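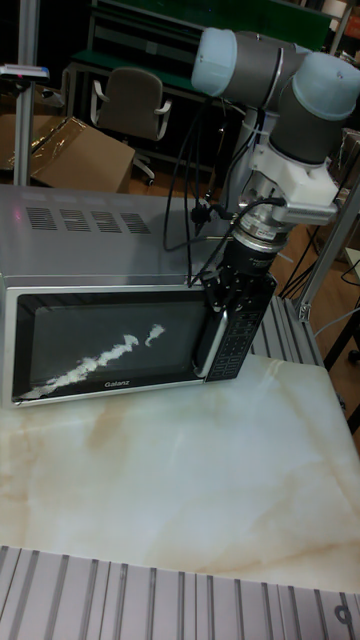
3. Placing and first use of the countertop microwave

Applies to all Pradora guest kitchens. The maker's own booklet stays in the drawer and wins any argument with this sheet.

3.1 Clear the tabletop and wipe it down. Ignore the claim that a stone-look surface "can't be marked." Lift the oven into place. Don't drag it.

3.2 Check the vent slots on top. People see a flat metal surface and read it as a shelf. Keep bread, dish towels and this guide off it.

3.3 Check the gap behind the oven. Ours tend to creep toward the back edge of the table, and the usual advice of "leave a little room" is no use to anyone. Find the clearance figure in the maker's booklet and measure it with a tape.

3.4 Plug straight into the wall outlet. No power strips, including the ones sold as heavy duty.

3.5 Open and close the door a few times. It should shut without a shove. If it doesn't, stop and report it to the Himoritz desk, extension 51.

CAUTION: Never run the oven empty to "test" it. Use a microwave-safe cup of water.

3.6 Heat the cup for 50 seconds at full power. Let it stand before you touch it. All this proves is that the oven heats. It says nothing about whether it heats evenly, whatever the box promised.

3.7 Set the clock if the display asks for it. You may skip this. We have yet to see a guest kitchen where the clock was right by August.

Note on preset buttons: Treat them as guesses. The oven doesn't know how big your potato is. Set the time yourself, stir halfway, and check the middle of the food.

Note on cleaning: Unplug first. Use a damp cloth with dish soap on the door glass and the keypad, and wring it out well. Spray cleaners drip into the vents and leave streaks on the glass. The "streak-free" kind we tried at Orden was no better.

3.8 Write the outlet number on the kitchen card and initial it.

Revised 27 March 2023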